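Station walk-through before a gathering session, with comments
Grurkine simulated bench, September round

Filled in by Ctibor Sýkora. Comments are mine unless marked otherwise. Please keep adding to them, even the rambling ones, as the next person along will be glad of it.

A word before the ticks. We are gathering picking examples for the Vavotell learner, and every one of them comes from a person steering the simulated arm by hand. The learner copies what it is shown, bad habits and all, so I have treated this inspection much as I would a walk around the real bench with a torch and a cup of tea.

1. Scene loads without warnings
OK. Loaded on the second go. The first go stopped on a missing texture for the wall, which I fetched again from Cekgate and all was well.

2. Arm starts in the agreed rest pose
OK. Please let the arm settle before you start recording. I know it's tempting to get going, but a few early examples began with the arm still drifting and the learner picked up a funny little sway from them that took us ages to trace.

3. Joint limits match the real arm
OK, with a comment. The wrist limit had been left wide open by somebody testing (no hard feelings, I've done it myself!). I have put it back to the value in the Khoury sheet. If you need it wider for a test, work in your own copy of the scene, please.

4. Gripper opens and closes through its full range
OK. Ran it through from the hand controller and again from the script.

5. Gripper force cap is on
NOT OK at first look, fixed. The cap was off in the saved settings. It does no harm to anybody in a simulation, of course, but these examples will end up driving metal one day, and an operator who has learned to squeeze as hard as they like will go on squeezing.

6. Cylinders placed inside the round container
OK. Both colours are there, the grey and the orange-brown, bunched up on the side nearer the arm. 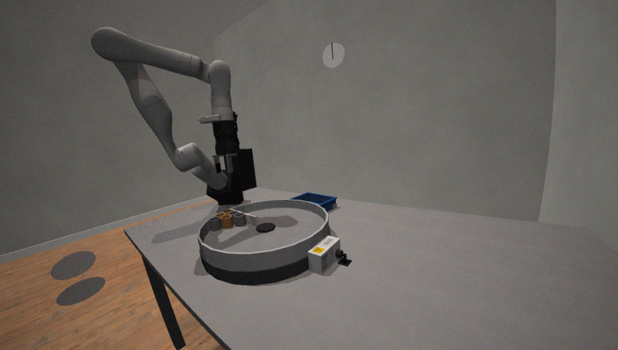 How many examples does the learner need before it can be tried on the real arm?
We ask for 1,733 accepted examples, counting only those that have passed review, and the first supervised trial on the real arm comes after that.

7. Collision shapes agree with what is drawn
OK, with a comment. This is the one I would ask you to be fussy about. Bring the fingers down slowly beside the rim of the container and watch for contact being reported early or late. I found the contact a touch early on one stretch of the rim, within what we allow, and I've noted the spot in the scene file so it can be looked at when there's a quiet afternoon.

8. Start positions are shuffled between runs
OK. I ran the shuffle 41 times and went through the log afterwards. In 2 of those a cylinder was placed overlapping its neighbour and popped into the air when the physics woke up. Throw those runs away as soon as you see them. Please don't try to rescue them by carrying on, however good the rest of the pick looks.

9. Emergency stop on the hand controller
OK. Tested from rest and in mid-move. Yes, we test it in simulation too, and I'd like every operator to press it once at the start of a shift, so that the thumb knows where to go when the real arm is on the other end.

10. Recording saves arm, gripper and camera data together
OK. Compared the timestamps at the start and end of a long run and they stayed in step.

11. Failed tries are labelled as failed
NEEDS WORK. I found a handful of fumbled picks marked as good. I think people feel a bit embarrassed about them, and there's really no call for that. A failed try with an honest label is useful to us, and a failed try labelled as good does real mischief. I've moved the label button so that it comes up before the scene resets.

12. Operator comfort
OK. Chair and screen height checked. Do get up between batches and have a wander. The examples gathered by a tired operator are jerky, and you can pick them out of the plots quite easily once you've seen a few.

Result: station may be used, with item 11 to be looked at again before the next batch is sent for review.

Still open: rim contact (item 7), overlapping starts (item 8). If you run into either one, jot down the run number and leave it on my desk or in the comments here.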